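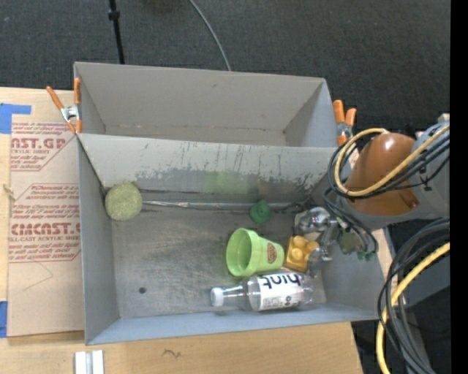 Photo: Decha Sombatkul

Looking after a small church: cleaning and upkeep tips

Wondthorpe church is open every day from 8 until dusk, which means dust, mud, candle wax and the odd bird. These notes began as a sheet pinned up in the vestry for whoever was on the cleaning rota. They have been added to over the years and should suit most small stone churches and chapels. Last revised January 2026.

Before you start

Open the door and let the place air for a while, but not on a mild, damp day after a cold spell. Warm wet air on cold stone turns to water, and you will find the floor slippery and the brasses misted. A dry, breezy morning is best.

Work from the top down and from the east end to the door. Dust first, sweep second, and leave any damp mopping until last.

Dusting carved wood

Use a soft brush, the sort sold for watercolours or for pastry, and hold a vacuum nozzle a few inches away to catch what comes off. Tie a piece of old tights over the end of the nozzle. If a bit of carving drops off it will be caught on the tights and can be put in an envelope with a note of where it came from.

Don't use spray polish on bench ends or screens. It builds up in the hollows and goes white. Plain beeswax polish once a year is plenty, on flat surfaces only. We do ours in May, when the wood is dry and the doors can stand open.

Small round holes with fresh pale dust beneath them may mean woodworm. Put a sheet of dark paper under the spot and look again in a fortnight. If there is more dust, tell the churchwarden.

Candle wax

On stone, let it go hard and lift it with a plastic scraper or an old bank card. On cloth, scrape off what you can, then lay brown paper over and under the mark and press with a warm iron, moving the paper as it soaks up the wax. Coloured candles leave a stain that ironing won't shift, so stick to white or ivory near the altar linen.

For candlesticks, stand them in the warm for an hour and the wax will push off with a thumb. Never use a knife. Gebhard Hubmann's trick of a hairdryer on its low setting works well too, if there is a socket within reach.

Brass

Lacquered brass only wants a wipe with a dry cloth. Metal polish will take the lacquer off in patches and then it has to be stripped all over. If you aren't sure which you have, try a cotton bud with a little polish on the underside: a black bud means bare brass.

Memorial brasses set in the floor or walls should not be polished at all. Dust them and leave them be.

Floors

Sweep with a soft broom. Old tiles can be mopped with clean water, well wrung out, and dried off with a towel. Keep bleach, vinegar and washing soda away from stone and tile. Vinegar will eat into limestone in minutes – we have a dull ring by the font to prove it.

Rubber-backed mats trap damp, and over a few winters the slab underneath starts to flake. Coconut matting lets the floor breathe. Lift it once a month and beat it outside.

Bats and birds

Bats are protected by law and so are their roosts. Don't block holes or move them on. Cover the altar and the organ console with a cotton sheet between services, brush up droppings when dry while wearing a mask, and wipe marks off wood with plain water as soon as you see them.

Flowers

Put a saucer or a square of thick plastic under every vase, even the ones that don't leak. Take dead flowers home or to the compost heap behind the north wall. Soaked foam should go in the rubbish and not on the compost. Pichit Phetsri uses crumpled chicken wire instead and has got the same piece through 80 arrangements.

Hymn books and hassocks

Books like to stand upright with a little air round them. Any that smell musty should be fanned open in a dry room for a few days. Hassocks should hang on their hooks and not sit on the floor. Vacuum both sides through a net, and pull out loose wool ends to the back with a crochet hook – don't snip them.

Gutters and drains

More harm is done by a blocked gutter than by anything indoors. Go out in heavy rain with an umbrella and look for water running down the walls. Clear leaves from the ground drains in late autumn and again after the gales. Anything above head height is a job for Rizwan Arain, who has the ladders and the insurance.

Spare dusters and the key to the broom cupboard are on the hook behind the vestry door. Please write in the book if we are low on beeswax.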